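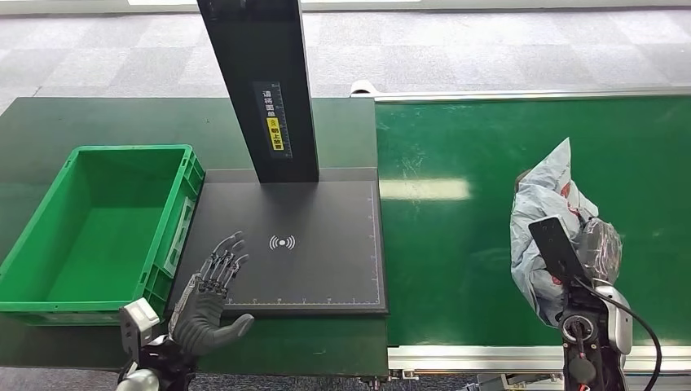
Open day at Sedberg in Jevinville, who went?

flivelfan43
Got back last night and I'm still buzzing! They had the two-armed parcel robot running mailer bags off the belt, scanning pad in the middle, crate on the other side. I stood there for 18 minutes (my kid timed me, thanks kid). The left one is a proper hand with five fingers, the right one has this flat paddle thing that presses on the bag. Anybody know why they don't match?

beltgrease
Jolien Bosman did the talk when I was there and somebody asked her that. She said soft bags slump, so they want something flat to push against. I wasn't that impressed, to be fair. A guy with two hands and a handheld scanner would run circles around it.

flivelfan43
Well sure, today he would! She told our group it did 464 bags in February with one operator watching. I thought that was pretty good for a demo cell.

beltgrease
464 in a month is a slow morning where I work.

pennyroyal_k
You're both comparing a demo to a shift, come on. What I wanted to see was a really crumpled bag with the label folded under, and I didn't get to ask. Did either of you catch that?

flivelfan43
Nope, our group got moved on to the Michiels sorter right after. Which was loud and kind of boring, sorry Michiels people.

beltgrease
The sorter was the best thing in the building and I will not be taking questions.

pennyroyal_k
Ha. I emailed them about the folded labels, will post if they write back.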